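Reheating frozen buns in an electric steamer

28 December 2024

I bought a small electric steamer in November, mainly to stop using the microwave for buns. The microwave leaves the base of the bun hard and the middle too hot to eat. A steamer is slower but the result is even, and I wanted settings I could repeat.

Water

The base has no level mark that I can read, so I measure. Two cups is enough for a full cycle from frozen. With less, the pot runs low before the filling is hot. With more, the boil reaches the holes in the tray and the bottoms go soggy. I use filtered water — our supply in Kenetholm is hard and leaves a white ring after a few uses.

Paper or no paper

Hanane Samir lines her tray with parchment. I tried it both ways. Paper prevents sticking, but a full sheet covers too many of the holes and slows everything down. A thin wipe of oil on the steel does the same job and leaves the steam path open. Small squares under each bun also work if you have the patience to cut them.

Lid

Glass lids collect condensation, and the drops fall straight onto the dough and leave pitted spots. Some people tie a cloth around the lid. I just tilt it away from the food when lifting it, then lay it flat on the table while I deal with the buns. The handle stays on top and the rim goes down, so any water ends up in one ring that wipes off.

Placement

Buns swell as they heat. I leave a finger's width between them at the start and keep them off the raised center of the tray, where they tend to lean. If they do end up touching, the skins can tear when separated. Let them stand for a minute with the lid off first.

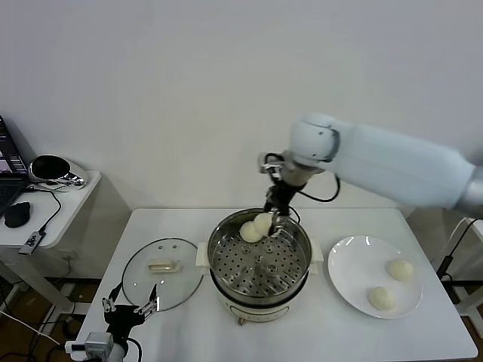
Cleaning

Empty the base once it has cooled and leave the tray out to dry on its side. For scale, I boil a spoonful of citric acid in plain water, then rinse twice. Vinegar works too, but the next batch of buns will taste of it.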